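Category: Hardware > Grippers & End Effectors > Reviews

Burent parallel gripper kit, two-arm bundle – worth it?

wedge_lock
Bought the Burent bundle (two grippers, wrist brackets, cables, one license for the Dullico control software) for 3484 delivered. Paid 700 extra for the wrist camera option. Running it three weeks on tool handover: one arm holds a screwdriver by the handle, shaft down, the other comes in open and takes it.

Mechanically I have no complaints. The linkage is stiff and repeatability at the fingertips is better than my old Akl pair. Ribbed handles hold fine. Smooth ones creep under load unless you raise the force limit, and the default limit is too low.

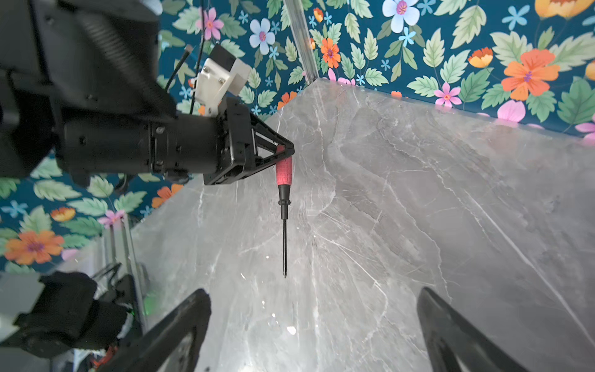 torsen_b disagrees about the default. It's set low so you don't crush things while tuning, and it's one line in the config. Handle creep is a finger pad problem. Swap the pads before touching force.

wedge_lock
Tried the soft pads. Less creep, but the tool tilts when the second gripper closes. Failed handovers went from 3 to 9 in 113 attempts. Force limit back up, stock pads, and I'm at 3 again.

mm_offset
Are both arms position controlled during the handover? If so, the tilt is two stiff arms fighting each other. Put the receiving arm in compliance mode before it closes. Pads won't matter much after that.

wedge_lock
Both position controlled, yes. Dullico only exposes compliance in the paid tier.

torsen_b
Then that's the real complaint, and it belongs in the first post. At that price compliance should be included. Wedholm includes it.

mm_offset
Wedholm's cable exit is on the wrong side for two arms working close together – I sent mine back in February. I'd still take the Burent hardware and write my own controller. The protocol is documented.

wedge_lock
Documented up to the status bytes. I'll post what I have for the rest when it's cleaned up.

Related threads
Akl finger pads: which durometer?
Dullico config file, force limit units
Wedholm wrist cable strain relief
Two arms, one controller: timing jitter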